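Clearing the worktable, part 2
Aug 29, 2018

The wood table by the monitors collects whatever has no assigned place. Catarina left flowers on it in May and the spot has been taken ever since.

Rules for the surface, revised:

Flowers stay, at the top end. Water gets changed at the sink, never over the wood.

Fabric items go in the drawer unit, folded to 60 cm or less.

Flat boxes get opened or shelved the same day. Two from Maltport sat for 8 days.

Small parts go in the tray. I lost a Bullus hinge pin this way.
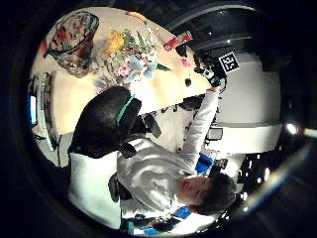

Next: the shelf
Binders first, then cables. Cleiton wants the lower row for paper stock, which needs 85 mm more clearance than it has.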